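Shop Notes: The Two-Arm Table

Jun 3, 2025

Members keep asking me whether the two-arm build at the Larkville shop is any good yet. I said in November that I would believe in it when it cleared a table without a person standing next to it. I have now spent an evening with it, and I am not there. I am a little closer than I was, and that is as much as I will put in writing.

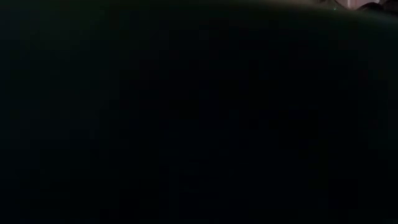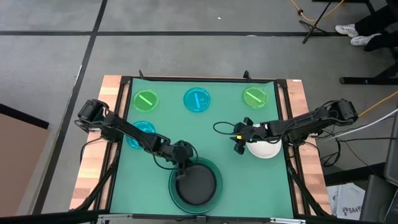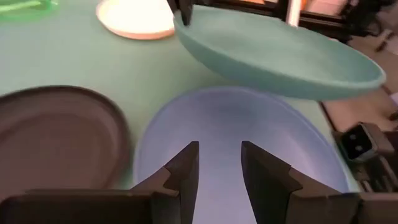

The two-arm table at Larkville. Middle: both arms over the bowls. Last: the teal plate in the air above the light blue one.

The plan, for those who skipped the last few issues, is a pair of arms that can sort and stack dishes. Naveen Bisht has been building it on and off since the winter before last, first in his garage and now at Larkville, where there is space for a proper frame around the work surface. He calls the left arm Alva and the right one Pritlow. I asked why and got a shrug.

My main complaint has not changed. Plates are a kind object to start with. They are light, they are shallow, and they have a rim that two fingers can pinch. Naveen says that is the whole reason to start there, and fair enough, but then the talk around the shop should match. I have heard the word "kitchen" used more than once. I have a kitchen. It has grease in it, and a cast iron pan, and a cat.

He keeps a log, which I respect. For the plate stack he had 80 good tries out of 90 before I came by, and he was quick to tell me so. I asked what counted as good. A plate that ends up on top of the other plate counts, even if it hangs over the side. I would not count that. We went back and forth over it for longer than either of us meant to, and he has agreed to keep a second column for the sloppy ones. I'd like to see that column before anyone prints the first number on a poster.

The bowls are a harder job. To get at anything inside one, the gripper has to go down past the rim, and the wrist wants to take the side with it on the way out. Naveen has changed the approach angle 5 times. The small sticks in the petri dishes are worse again, and he did not offer me a figure for those, so I will not guess at one.

Cables are the other thing. Every loop on those arms is a loop that can catch on a dish. He has ordered 26 clips from Ternard and thinks that will settle it. I think clips move the problem a few inches down the arm. We have a coffee riding on this.

What I did like: the mounting is solid, the log is kept by hand, and he let me pick the starting layout without arguing. If you want to see it for yourself, ask Naveen when he is next in. Keep your feet off the floor cables, and bring a plate from home. A heavy one, please.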